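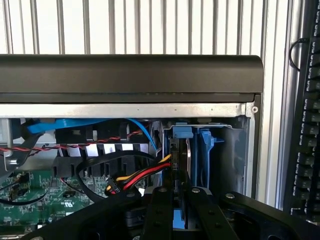
Ticket: Curkari import stops partway, no error
Status: open
Product: Curkari desktop catalog, home license

Hi all! I'm moving my scanned sheet music into Curkari and I can't get the big import to finish. There are 4,000 scans in the folder, mostly band parts and old hymnals I've picked up at sales, and the progress bar gets to item 890 and just sits there. No message, no beep. The window still moves if I drag it, and Cancel even works, so it isn't frozen frozen. It's just not doing anything.

What I've tried so far:
Restarted the program. Same.
Restarted the computer. Same.
Left it alone for 90 minutes in case it was thinking (it wasn't, or if it was it kept it to itself).
Made a fresh empty catalog and imported into that. It stopped at 890 again, which at least tells me it's consistent!

I also swapped the data cable on the drive where the scans live and moved it to another port. No change. The drive copies the whole folder to a USB stick without complaining, so I don't think it's that.
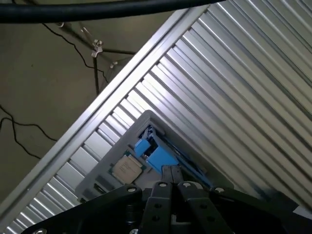 The scans come from two places. The older ones are from my Barros flatbed and they're all TIFFs. The newer ones I did with the Poleo app on my phone, which saves PDFs and puts the title in the file name, so some of those names are really long. "Second cornet, missing page three, pencil marks in the trio" long. I sorted the folder by name and looked at what comes after the last scan that made it in, and it's a Poleo PDF with a perfectly ordinary name. Opens fine in the viewer. Argh.

Log file is attached. The last line is "reading page labels" and then nothing.

Update, same evening: support wrote back (thank you, that was fast) and asked me to turn off "Read page labels on import" under Preferences, Advanced. With that off, it sailed past 890 and finished while I was making dinner. So I have a catalog now, but every multi-page part shows up as page 1, page 1, page 1. For the hymnals I can live with that. For the band parts I really can't, I need to know which page is which before I print anything. 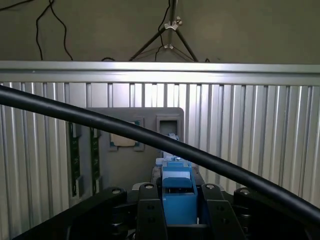

Vurthorpe, April

Back again, sorry for the gap. I updated to the new build and turned page labels back on. Good news, it no longer hangs. It skips the bad file and puts it in a list called Needs Attention, and there were 2 files in the list. Both are Poleo PDFs where I'd gone back and added a page afterward. I deleted the added page in one of them, imported it again, and it went straight in with its labels right.

So my guess is the Poleo app writes something odd when you add a page to a finished scan. I've sent both originals to support in case they're useful. If you've got the same problem, what worked for me was:

1. Update Curkari, then turn page labels back on in Preferences.
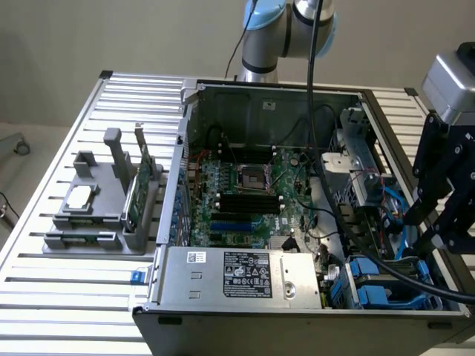
2. Run the import on a new, empty catalog. Mine got confused when I reused the old one and I ended up with doubles of every hymn.

3. Open Needs Attention and save each file there as a new PDF from any viewer (Print, then Save as PDF). That worked on my second file without having to delete anything.

4. Import those again and check the page labels before you throw out the originals.

I'd like to keep this open until somebody has looked at those two PDFs, if that's okay. Also, could Needs Attention please show the folder name? Half of my parts are called "Clarinet 1" and I had to open them to find out which march they belonged to.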